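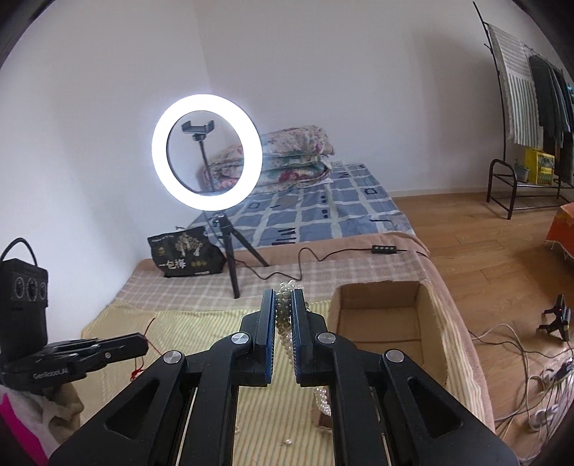

Hand-held grippers take robot teaching to the bedroom

Last updated: June, 16:40

Drilell has extended its task demonstration programme to small, flexible household objects, with jewelry sorting as the first category. Sessions are held in ordinary rooms in Requena and Bostdale instead of on a laboratory bench. The company expects to complete the first batch in June.

The method needs no robot arm during teaching. A person works with a two-fingered gripper in each hand and carries out the task at normal domestic speed. Each gripper logs its own position and the opening between its fingers, and the records are later converted into motion targets for an arm fitted with a matching tool. Drilell used remote control in its previous programme and still does for heavy items. According to its technical note, operators working remotely took longer to close on thin objects and dropped them more often.

Beads and cords are treated as a separate class. A rigid object keeps its shape when lifted, so one good grasp is usually enough to predict the rest of the movement. A string of beads changes shape under its own weight, and the point at which it is held decides how it hangs.

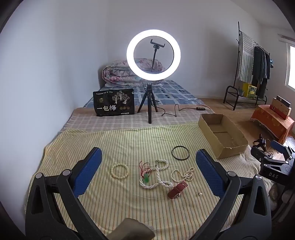 Layout is varied between sessions for the same reason. Necklaces may be left open, crossed over themselves or bunched, and cords may be left tangled. Demonstrators are told not to tidy the items before starting. The cloth is not smoothed either, as a fold can hide part of a chain or stop a finger from sliding under it.

The current task list has 26 entries, of which 13 involve both hands. Typical entries are lifting one strand clear of another, placing a bracelet in a box and turning over a watch strap. Small earrings are listed separately because a slight error in finger height is enough to miss them. Failed grasps are kept in the record and labelled, together with the correction that follows.

Drilell has recorded 1891 demonstrations so far. Processing is handled by Grestix, which rejects any recording where the position track is lost for more than 2 seconds. Lighting is left to the demonstrator, and the note lists glare from polished metal as an open problem.

Trials on a fixed pair of arms will follow at the Bostdale site. These will use rooms and objects absent from the training set. Clothing fasteners are next on the list, starting with buttons and hooks.

3 comments | 13 shares

Contact the newsdesk | Copyright, all rights reserved | Back to top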